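Porero Rail Planner: a review after one summer of trains

I bought the Porero Rail Planner in the spring, ahead of a long trip by train with two changes a day on most days. It is a phone app with a paid tier, and the paid tier is the one reviewed here. The free version shows departures and nothing else, and any station board will do that for you.

Setup took a few minutes. You enter your start and end points, the number of nights you want to stop, and the shortest connection you're willing to risk. The app then builds a route and puts it on a single long page. I set my shortest connection at 20 minutes, which turned out a little tight at the bigger stations. It can be changed for one stop without rebuilding the whole trip, and I ended up doing that a lot.

The timetables were right nearly all the time. Over 2,069 miles I had one train that the app listed and the railroad didn't run, a late local out of Ustia that had been dropped for the season. The ticket office knew. The app caught up two days later.

Platform numbers are another matter. They come through late, sometimes after the board in the station has already changed, and twice I was standing on the wrong side of the tracks with a suitcase. I stopped using them by the end of the first week.

Offline mode is the reason to pay. The line between Ustia and Pliltitz goes through hills and has no signal for most of an afternoon. With the route saved, I could still see every stop, the arrival times and the layout of the next station. Saved routes don't update, so write down the time you last had service if you're relying on one.

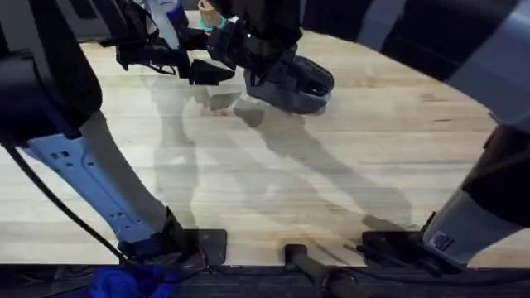
Bartosz Kozłowski wrote to me after I posted a short note on offline mode in July. He said his saved route disappeared when the app updated overnight on a sleeper, and he had to plan the last leg from a paper timetable at the station. He now turns off automatic updates before he leaves home and takes a screenshot of every page. I never lost a route, but I have started doing the same.

Seat reservations go through Pathak, a separate booking service, and you will need a second account. The fee is small. The seat maps are good on newer cars and useless on older ones, where the numbers run in an order I never worked out. If you care which way you face, ask at the counter.

Battery use is heavy. With live tracking on, my phone went from 100 percent to almost nothing between breakfast and mid-afternoon. With tracking off it lasted until evening — and I didn't miss the tracking much, as the conductors announce delays anyway.

A few smaller things. The walking directions inside stations ignore elevators. Night trains are listed under the date they leave, even if you board after midnight, so check that before you pay. Support answered my one question in a day and a half, politely, and fixed the problem.

I've renewed for another year. For a single round trip the free version and a printed timetable would do fine. For anything with several changes, or a stretch with no signal, the paid tier is worth having.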